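Mon 2 August

1/ Play kitchen is up. It took most of the evening. Posting this as a thread in case anyone else is building one, as I couldn't find much when I was looking.

2/ It's the Trillell one, second-hand. The seller had kept the instructions but two pages were stuck together, so I did the shelf twice. There were 27 screws in the bag and all of them got used.

3/ Paid 20 for it, plus the petrol to Wanyama and back. The listing said 740 mm wide. I measured the gap at home before I left and it went in with a bit to spare on the left.

4/ The tile wall behind the hob was the part I worried about. White tiles with grey lines between them. I wiped it down with washing-up liquid and a soft cloth, nothing stronger, and let it dry before hanging anything up.

5/ Microwave goes on the shelf, spatula and spoon hang off the edge of it. The hood has a plus and a minus on it, and a row of bars that go up in steps. The microwave says 01:30, which is about right for porridge.

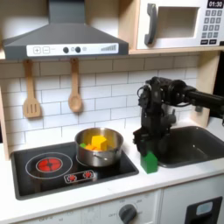 6/ Zargate has replied to say theirs lost the spoon in the first week, and that it's worth tying the utensils on with a bit of string if the kitchen is going to be used by more than one child.

7/ Good tip, thanks. I'll see how we get on without it first. There is a drawer of real wooden spoons two steps away and I expect they will get mixed up before long.

8/ The saucepan is metal and has a decent weight to it. I'd had a plastic set in the basket at first but went back for this. It makes more noise. If you live in a flat, think about that.

9/ Food is a mix. I got a bag of coloured pieces from the Tronico shop, and a few odds and ends came with the kitchen. The small ones do for peas, carrots, cheese, whatever is wanted that day.

10/ The hob is plain black with the rings marked on it, red in the middle. Easy to wipe. It does show fingerprints, so I keep a cloth nearby.

11/ One thing I'd do differently is leave more clear worktop. I started with plates, cups and a toaster out and there was nowhere to put anything down. Took the lot off and it works better with just the pan and some food.
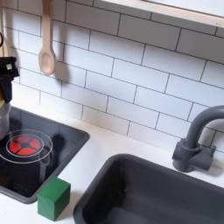

12/ The plates and cups now live in a box on the floor next to it. The toaster has gone in the cupboard until December and can come out again as a present.

13/ Still to do: felt pads under the feet, and a fixing to the wall. The kit came with a bracket but no wall plug, so that's a trip to the hardware shop at the weekend.

14/ If anyone has the same model and a spare set of the instructions, I'd be glad of a photo of the two pages I couldn't get apart. They're the ones for the shelf and the hood.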